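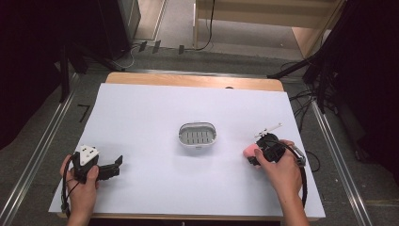

Small white dish on the table, pink thing held in a black gripper.

Finished Adoración Bustamante's history of soap last night, all 558 pages of it. I have thoughts and a train journey, so you're getting a thread.

First, the title. "Lather: How Soap Made Us Modern". Did it? Every book of this sort has to claim its subject made us modern. I've now read the same claim for salt, string, chairs and the pencil. They can't all have done it.

The early chapters are the best by a distance. She's good on the boiling yards, the smell, the neighbours' letters of complaint. There's a row over a blocked drain that runs for 30 pages and I'd have taken more.

Less sure about the Stoltidon works chapter. We're told the founder "must have walked these streets and wondered". Must he? She has his account books and one letter about a horse. I'd rather have had more of the horse.

And the notes are thin. Chapter 4 says most households in the town made their own soap until the works opened. Big claim. I went to the back of the book for the source and it's a lecture by Ionuț Pop, which as far as I can find was never printed. He may well be right! I'd just like to be able to check.

Someone's bound to say it's a popular history and I should relax. Fine, but Domański's book on candles was popular too, had jokes in it, and you could follow every claim back to a page number.

The pub-quiz stuff: there's a fair bit of it. I counted the phrase "little did they know" 12 times. An editor at Flunier should have had a quiet word after the second.

Where she wins me over is when she goes and talks to people. The visit to Kistau is lovely. Two sisters still cutting bars by hand with a wire, disagreeing all the way through about how long to leave them on the shelf. She lets them talk and keeps herself out of it.

Then we're straight back to the author having a bath and thinking about empire. There are 2 of these bath scenes. I skipped most of the second and don't feel I missed anything.

The advertising chapter is odd. She quotes slogans at length and takes it for granted that people believed them. My nan bought the same green bar for most of her life and thought every word on the wrapper was rubbish. Surely some of the Victorians were like my nan.

No index of places either, which is a pain if you want to look up your own town. The pictures are all bunched in the middle and printed too dark to read the labels.

Would I recommend it? Up to the end of chapter 6, yes, and the Kistau bit. Get it from the library. I paid full price on the strength of a quote on the cover, and I've since noticed the man who gave it is thanked in the acknowledgements.

Paperback is due in September, I think. If they fix the notes I'll have another look at chapter 4.

Replying to a few of you at once: no, I haven't read her one about towels. Yes, I did get to the end. The last chapter is on liquid soap and she's against it.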